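Plerkix gripper fault

The Plerkix gripper fault, also called the Bedcombe slip, was a failure in the two-finger grippers fitted to laundry and garment-handling robots made by Zaltel. First logged in February at the company's Bedcombe test site. Gripper reported a good hold when there was nothing between the fingers, or kept closing after it already had cloth. No injuries. Torn garments, two bent fingers, one drive motor burned out.

Background

The Plerkix is an electric gripper with two long tapered fingers, sold for soft goods. No force sensor in the tips. Grip is worked out from motor current and finger position — cheap, light, fine for boxes. Cloth is harder. A thin knit adds almost nothing to the current reading, so the software has to guess from very small changes. Zaltel bought the motor controller from Bjarnason and wrote the grip logic itself.

The fault

Test runs at Bedcombe used mixed clothing on padded surfaces. Out of 1,116 pick attempts, 832 were clean. The rest were put down to bad aim at first and the camera was recalibrated twice, with no change. Oluf Arnardóttir, a test engineer, then went back through the wrist camera footage and compared it with the controller log. In 40 attempts the log said "held" while the fingers were shut on air. Others showed the opposite: cloth in the tips, log still reading "open", motor still pushing.

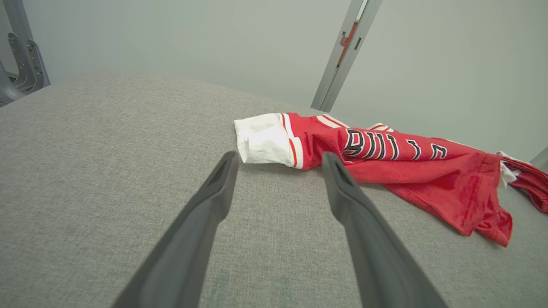
Arnardóttir's report blamed a stale zero point. The controller set its baseline current at power-up and never again. As the gear grease warmed up the baseline drifted, and after a long shift the drift was bigger than the signal from a single layer of fabric. Thickness made it worse. On a garment like a red Bulls jersey, with loose mesh in the body and a bunched white fold at one end, the right current limit changes a lot over a short distance. A limit that suits the fold lets the mesh slide out. Set it for the mesh and the fold trips it early. Padded surfaces added a second problem, as the tips could press into the upholstery and the software read that as cloth.

Safety concerns

The runaway closing was treated as the more serious half. With no valid "held" signal the motor stayed at full current untill the thermal cutout opened, and on early units the cutout was set too high. A hand between the fingers would have been squeezed for the whole of that time. Emergency stop did work, but it cut power and left the fingers locked in place. Release needed a hex key in the back of the housing.

Response

Zaltel issued a service notice dated 15 March 2020. Main points:

Baseline current to be taken again before every pick, fingers open.
Hard time limit on closing, whatever the grip state.
Lower cutout temperature.
Manual release lever in place of the hex key — parts sent out later.

Units in the feild could be patched over a serial cable. The lever needed a new rear cover. Bjarnason said the controller was within its spec and changed nothing except a page in the manual on warm-up drift.

See also

Underactuated gripper
Motor current sensing
Emergency stop
Deformable object handling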